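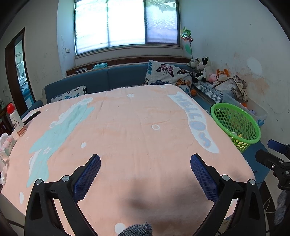

Uliana Sirko wrote that she had the same trouble in February, and that her learned policy was very good at grasping and very bad at knowing when to start. My own case is similar, and I ask for advice before I record more.

I collect hand-held gripper demonstrations for household tasks: picking up small things, putting away snacks, clearing the table. Until today I have 3,238 demonstrations, and 1,136 of them begin with the jaws already near the object. In training the loss looks fine. When I run the policy with the jaws open and far from any object, it moves a little left, a little right, and closes on air. Should I cut the beginnings shorter, or should I record more of them with open jaws and nothing between? Also, is one room enough for this?

Posted by Rusatton, 3 October 2019

Wallell
Do not cut the beginnings. I made this mistake and I lost a good part of the useful data. The approach is where the model learns to search, so it needs to see the object small, then bigger, then between the fingers. I would record a new set in which every demonstration starts from a different height and side, with the jaws fully open. Let the person wait one breath before moving, but not longer, or you teach it to stand still.

For the room I cannot say exactly. In my case I trained on 6 rooms and the seventh still gave problems with the light from the window.

Fahy
just record more, it always helps

Jokedex
I agree with Wallell about the approach, and I want to add something about the objects. 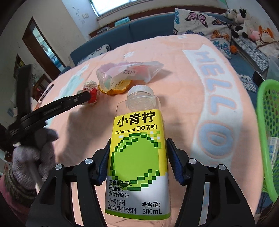 Grasp width is the second thing I would check in your set. If most of your objects are soft or small, the policy learns one closing distance and uses it everywhere. Please mix in rigid items which must stay upright, and grasp them from both sides at the middle. A juice bottle with the blue pads pressed on its label is a good one for this, and a crumpled wrapper on the same cloth is a good opposite. Write the object type in the notes of each demonstration, so you can balance the set later. I keep no more than 90 demonstrations of one object before I change it.

When two tools are used together, check also that both recordings have the same clock. A small delay between left and right is difficult to see by eye, but the model will learn it.

Comments (3)

Rusatton: Thank you both. I will keep the beginnings and record the open-jaw starts first.

Uliana Sirko: The clock advice is important. Mine was wrong for one whole week of recording.

Fahy: ok the notes idea is better than my answer

Contact us | Copyright, all posts belong to their authors | Back to top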